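How to write a tribute to someone you worked with

5/20/21
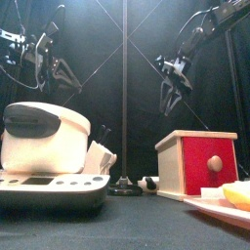
I've written more obituaries than I ever planned to, first for a local paper and then for the Barredo newsletter, and people keep asking me how to start one. My answer is always the same: start with an object or a habit, something small you can see when you shut your eyes. If your colleague spent their days at a bench, give us the bench, with the black cloth hung up at the back, the thin pole on its round base, the cable curving down to a gripper. A reader who never met them will be standing in the room by the end of the sentence. "She was passionate about her work" doesn't do that, sorry!

Before you write a word, ring people. Don't email if you can help it (emails come back stiff, and everybody says "valued member of the team"). I ask for one story and then keep quiet. When I wrote about Jerome Saludo, the sub-editor who trained me at the Ellach office, I rang his old desk mate Temitope Obi expecting ten minutes and we were on for well over an hour. Most of what I used came after she'd already said goodbye once.

Then check the plain facts with the family: full name as they want it spelled, age, where they grew up, who survives them. Read it all back out loud over the phone. I got a stepson's name wrong once and I still think about it in the shower.

Ask them about the illness too, and whether they want it mentioned at all. If they do, one sentence is usually plenty. I leave out "lost her battle" unless the family chose those words themselves.

Now the order. Mine goes like this:

Opening line: who died, what they did, how old they were.
Next: the small true thing I talked about earlier.
Then the working life, but only the bits that mattered. Jerome's CV listed 27 jobs and I used 4.
After that, a quote or two from people who knew them.
Last, family, and details of the funeral or any donations.

Keep an eye on the length. The Jerome piece ran to 1,245 words in my first draft, far too long for the page, and I cut his whole stint at Skunus on a wet February evening with a glass of wine next to me. I was cross about it for days (there was a brilliant story about a fax machine in there) but it did read better.

Let them be a bit annoying, if the family's happy with it. Jerome hummed on deadline, for 40 years, and it was the line people wrote to me about.

Leave the draft overnight, then send it to one person who knew them well and one who didn't. The second reader is the one who'll ask what Pomer was.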